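Review: Hultanus H2 paired hand-held grippers
Posted 8/3/22

We bought two sets of the H2 in the spring, after a long back-and-forth over whether to spend the money on a second arm instead. This review is mostly for people with the same decision in front of them. It covers what the set costs to own and how it holds up. I won't say much about training results, which depend on too many other things.

A set is two grippers, a marker cube for each, cables, and a pair of shoulder straps. Our quote came in at 2,000 dollars a set with shipping. The other two quotes we had were from Trernis, which was cheaper but sold the cubes separately, and Janevski, which wanted a yearly support contract we didn't need.

The first thing to budget for is cables. The ones in the box are thin and fine for a tall operator, but they pull on the shorter people on our team when they reach across a table. We ordered longer ones in the first week. The second thing is spare jaw tips. Ours wear on the inside face, and the maker sells them only in packs of 5.

Setup took an afternoon. The manual is clear up to the calibration chapter and then skips a step: you have to restart the logging software after each gripper is paired, or the left one doesn't show up. Support answered our email the next morning, and they were polite about it.

You don't need much of a room. We work at an ordinary table with household and office items on it, and the only furniture we bought for the project was the table. If you are planning a budget, leave the line for "test environment" small and put the money into operator hours. Those were our largest cost by a wide margin.

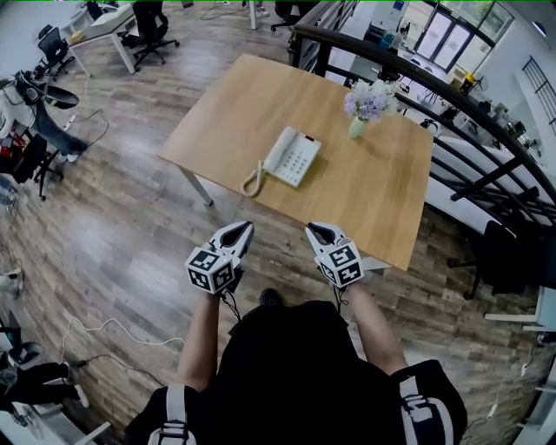
Drunano commented that the price looks fair until you add the hours, and that their shop had gone over budget by August because they planned for one operator and needed a second to reset objects. They also said to ask for the replacement price of a marker cube before signing, as theirs was quoted at 29 dollars and billed at more.

I agree on the second operator. We started with one person doing everything and logged 461 usable recordings in the first stretch. The pace went up once someone else was putting things back between takes. On the cubes I can't say, as we haven't had to replace one. Keep them away from solvent wipes, though. The manual warns about this on the last page, where it's easy to miss.

Comfort is average. The grippers feel light at first and heavy after roughly an hour. The straps have no padding. We rotate people and plan breaks, and that should go in your schedule from the start.

What I'd change: longer cables in the box, tips sold singly, and a case. The set ships in foam that falls apart after you've opened it a few times.

Would we buy it again? Yes, for collecting table-height tasks with two hands. If your work is mostly heavy lifting or anything below the knee, get a loaner first. Hultanus will send one if you pay the freight both ways.

Rating: 4 out of 5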